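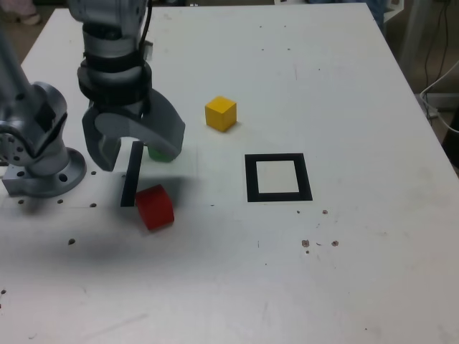 Re: Holmgren arm kit, trial offer

Junhao Tang wrote:
> Berkier will lend us the Holmgren kit for 14 days. The rep says
> stacking works out of the box. I vote we take it.

Stacking what, though? I can believe a red cube and a yellow one, with tape squares to aim at.

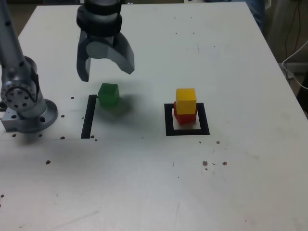 Our parts are greasy and no two sit the same way. The quote is 418 a month for 24 months – and the gripper fingers are extra. I asked Berkier for a drop rate and got a brochure.

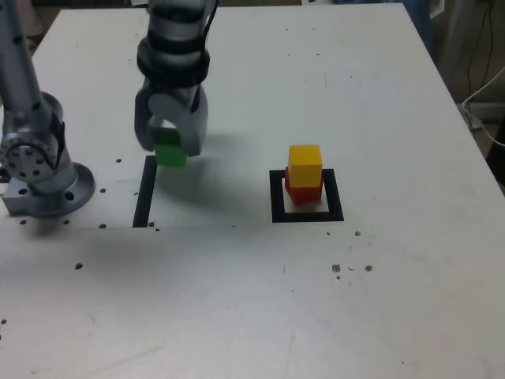

I'd want three full shifts on our own castings before anyone signs. If they won't agree to that by June, I vote no.

Ylva Kristiansen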